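Carningate Home & Laundry
19 December 2018
2817 shares | 6 comments

The Somogyi Throwover: a big flowery cloth that has crept into my laundry routine

I should say straight off that I bought this for a bed. The Somogyi Throwover is sold as a cloth you can put on a bed or a table or over the back of a tired sofa, and I had a spare bed with a mattress topper so ugly that I'd started shutting the door on it. So in November I ordered the big one, white with the pale grey-blue flowers, and it did go on the bed for one night. Then I had a mountain of clothes to sort and nowhere clean to sort them, the Throwover was the nearest large flat thing, and it hasn't been back upstairs since!

If you fold a lot of clothes away from home you'll know the problem. Shared tables are never as clean as they look. There's always a bit of glue or a ring from somebody's mug, and it always finds the one pale shirt in the bag. I used to put a bath towel down, but a towel is too small and too grippy, so everything you try to smooth out drags the towel along with it and you end up folding both.

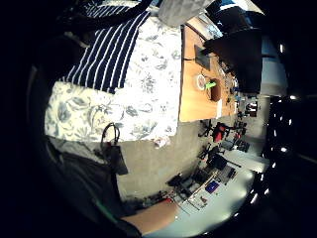

The first thing I noticed was how little it moves about. It isn't a heavy cloth but it has some weight to it, and once it's hanging over an edge it more or less stays where you've put it. I can lay a shirt face down, bring the sleeves in, turn the bottom up and give the whole thing a good firm stroke with the side of my hand (my gran's method, the only one I've ever managed to stick to) and the cloth stays put underneath. On a very shiny table I did get some sliding at the corners. A rubber jar grip under each one sorted that out.

Size next. The label says 200 cm on the short side, and I measured mine after the first wash and it was still within a finger's width of that. It's more than I need for folding one thing at a time, but I like having room for the done pile and the not-done pile and the pile of things I'm pretending I'll mend. A jumper with the arms spread out fits with plenty to spare.

The colour I went back and forth on. I nearly bought the plain white and I'm so glad I didn't. The flowers are soft enough that you stop seeing them after a minute, but they break up the white just enough to hide small creases, and if you're working on dark things, navy especially, you can see exactly where the edge of the garment is. Stripes on flowers ought to give me a headache and somehow they don't. Where it's less good is with white and cream. I lost a vest on it. I folded a pillowcase around the vest and found it again a fortnight later when I made up the bed.

It does pick up fluff, I'm afraid. Dark socks are the worst, and anything with a brushed inside leaves a sort of grey dusting that needs a proper shake outdoors. A lint roller gets most of it off but you use up half the roller on a cloth this size. I've started doing the dark fluffy stuff last, and then the whole lot goes in the wash. 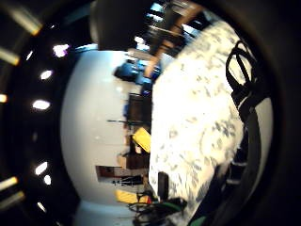 Kiran Uniyal
Laundry and Linens Writer

On to washing, then, which is what everyone asks me about. Mine has been through the machine six times now, mostly at forty and once at sixty when I wasn't paying attention to the dial, and the print looks to me just as it did out of the packet. It was pale to begin with so perhaps there isn't much to lose! The hem is the weak spot. One side of mine came back from the third wash with a little run of stitching gone, just at the corner, and I had to put a few stitches in by hand. Took me one cup of tea. Still, for the money I'd have liked a hem that was turned over twice.

Drying is slow if you've only got an airer. You have to fold it in four to get it on and then the middle layers stay clammy until you turn it, and I always forget to turn it. On a line with a breeze it's done by lunch. It comes off creased but not badly so, and I don't bother ironing, seeing as I'm only going to put a heap of clothes on it.

Speaking of ironing, I did try using it as an ironing surface, with a folded blanket underneath, and I wouldn't recommend it. The heat goes straight through and the blanket bunches up, and I pressed a lovely sharp crease into the back of a blouse that I hadn't meant to have one. Use a board.

I also had a go with the Tradgate folding mat, which a reader wrote in about, so I could say something sensible about the two of them side by side. The Tradgate is a stiff thing with lines printed on it to fold your shirts to, and if you want every shirt exactly the same width it's very good indeed. But it only does shirts! You can't spread a duvet cover on it, you can't bundle up the washing in it and carry the lot to the car, and it's an awkward shape to put away. The Throwover folds down to about the size of a cushion and I've got mine on top of the wardrobe. For big jobs I've used the two together, mat on top of cloth, with a couple of Ustix clips holding the edge of the cloth to the table, and that was rather a nice set-up for an afternoon.

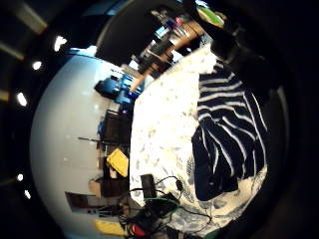

Navy stripes on the Throwover's pale floral print.

Would I buy it again? Yes, though I'd get the smaller one if all I had was a kitchen table, as the extra does trail on the floor and I've trodden on mine more than once. Check the hem when it arrives and give the corners a tug. If you fold mostly whites, have a look at the darker version before you choose, I haven't handled that one myself so I can't tell you how it washes.

The spare bed, by the way, still has the ugly topper on show. I may have to order a second.

Good for: sorting and folding, big items, carrying washing about
Less good for: ironing, white on white, anyone with a fluffy dressing gown
My score: four out of five

6 comments | Share this review

Back to top
© Carningate Home & Laundry. All rights reserved.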